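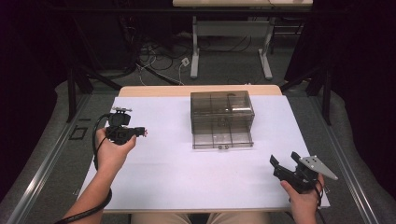
Figure 1. Left and right hand-held grippers at the station, with the compartment box on the white sheet.

3. Setup and Upkeep of the Station

3.1 Layout
The Nukska station consists of a table, a pair of hand-held grippers and a recording computer. The table stands between two aluminum rails. A white sheet on the tabletop sets the work area, and the test object goes on it before each run. The object in Figure 1 is a smoked-gray plastic box with internal dividers. It was chosen for the Pryor task set because the tinted walls are hard to segment, and the results in Section 5 show the effect.

The operator works seated, one gripper in each hand. Each gripper is wired. We tried routing both cables straight down off the near edge of the table, but the left one pulled on the wrist during long reaches. It is now given a loop of slack and wrapped around the forearm.

3.2 Startup check
The check is done before the first run of the session and again after any cable has been unplugged.

Open and close each gripper fully and read the position value on the screen. The closed reading should return to within 2 counts of the stored zero.
Press on the bracket or plate on top of each gripper. Tighten if it moves.
Square the sheet to the table edge and tape the corners.
Start the Skisico logger and confirm that both channels report.

3.3 Faults and repairs
The station logged 1059 runs between February and April. Most of the lost time came from the right channel, which dropped out 4 times in the first month. Swapping the ports moved the fault with the cable, so the cable was replaced. The old one had a broken conductor close to the connector. A strain relief was then added at the gripper end of both cables.

The second fault was drift in the closed position of the left gripper, traced to a loose set screw. It was cleaned, refitted with thread locker and re-zeroed. The repair took roughly 3 hours, most of it curing time. Drift has stayed within tolerance in the Cokine runs, which were recorded afterward.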